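Vurkeck Arkon 2 – control software for two-handed robots, my review after 30 days

Posted 19th June

I bought the licence in order to stop writing my own grasp scripts. I had 391 lines of them, and each new cup needed a new one. Arkon 2 promises perception, planning and hand control in one package. I have used it only for serving drinks, so please read my opinion with this in mind.

Installation

It was easy, except for the hand driver. The manual gives the joint order for an older hand, and my fingers closed in the wrong sequence until I changed it in the settings file. The Tollthorpe driver, which I used in December, asks you to confirm this on the first start. Arkon should do the same.

Perception

Clear glass is difficult for every depth camera, and ribbed glass is worse. Arkon does not trust the depth there. It looks for the rim in the colour picture and fits a simple cylinder to it. On a white table this works well for me. On a polished steel tray it sometimes takes the reflection for a second cup, and I had to draw a mask by hand. The mask editor is slow but it saves correctly.

Planning

Both arms are planned together, and this is the best part of the program. You can give one hand the task and tell the other to wait open near the tray. The planner then keeps them apart without any extra rule from me. A plan for the two arms takes 10 seconds on my computer, too long if somebody is thirsty.

I like also that you can set a tilt limit for the glass. When the tap is low, a small tilt towards the camera helps the program to see the liquid.

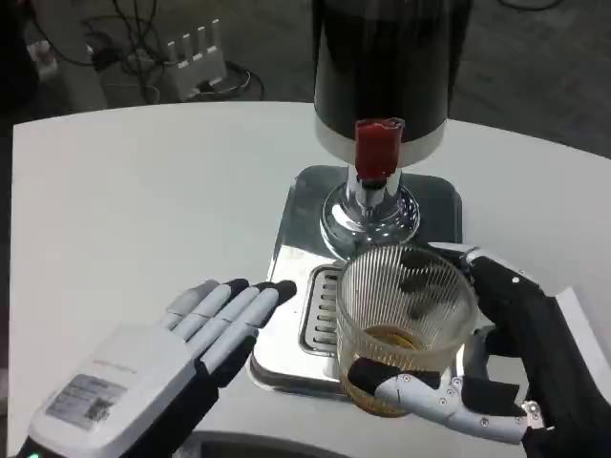
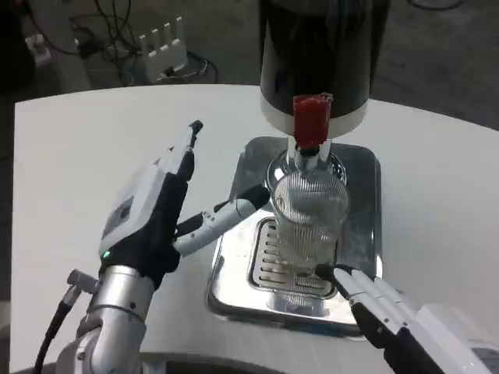
Grip force

My one serious complaint. The force is set per hand and cannot be set per finger, so the thumb presses as hard as the others. For a thick tumbler it is acceptable – for a paper cup I would not try it. The Safavi plug-in adds a limit for each finger, but you pay for it separately.

Logs and support

The logs are clear and have the time on every line. Support answered my two questions in good English, one of them on the same day.

Would I buy it again? Yes, for glasses and bottles. Four stars out of five.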